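Project report, Dunora bench group
Maintenance and setup of the hand-held gripper (unit 2)
February, draft 3

1. What we had to do

Our group got the hand-held gripper for the term. Task was to get it running properly, write down how to look after it, and fix what was wrong. Two units in the lab, Jirex and Hoter. Ours is Hoter, the older one. The other group has Jirex so no comparing except at the end.

Starting condition: fingers closed fine but did not open the same amount. Left side lagged. Some play at the pivots, you could feel it with your thumb. Pads ok. Logbook from last term had three entries and one of them was just "squeaks".

2. How it goes together

Two fingers, each with a pad at the tip. Pads sit on black arms, arms run on linkage pieces, and the pivots have brass colored bushings pressed into them. When the trigger is pulled both sides should move together. If one pivot drags then that side comes in late and the object gets pushed sideways before it is gripped. That was our main fault.

3. What we did

Took the left side apart first. Bushing nearest the pad was dirty, grey paste in the bore, probably old grease plus dust. Cleaned with a dry cloth and a cotton swab, then one drop of light oil. Not grease — the last group used grease and we think that is where the paste came from.

Right side same treatment. It was cleaner but we did it anyway so both sides start equal.

Pad screws: two were loose. Snugged them by hand, no thread lock. We stripped one head on the first try (wrong driver) and had to get a replacement out of the Botha spares box. Lost most of an afternoon on that.

Re-zeroing: open all the way, let go, wait, then set zero in the software. Do it with the fingers free of anything. We did it once with a pad leaning on the bench edge and every reading after that was off by 9 counts. Took us far too long to see why.

4. Checking it

After reassembly we ran 345 open/close cycles with nothing in the fingers, then went on to objects. Soft stuff is where the old fault showed worst, becuase cloth moves as soon as one finger touches it early. So cloth is our main check now, plus something stiff and clear next to it.

Grasp trials: 78 total. Rules we kept to:
Start each one with the fingers fully open.
Pads level with each other before closing.
Stop if you hear a click, look at the pivots before going on.
Wipe pads every ten trials or so, lint builds up on them.
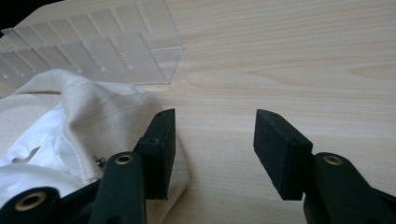 Fig. 1. Gripper open over the bench, cream cloth and clear slotted organizer at left. Brass colored bushings visible at the pivots.

5. Results

Left side lag is gone as far as we can tell by eye. We did not have time to measure it properly, should of set up the dial gauge in week one. Play at the pivots is less but not zero. The lower left bushing is probably worn and cleaning will not fix that.

Jirex still feels tighter when you hold them one after the other.

6. For the next group

Check bushings before each session, oil only when they drag. Keep the small screws in the lidded tin. Write in the logbook, full sentences if possible. Replacement bushing is on the order list — fit it before doing any new trials and re-zero after.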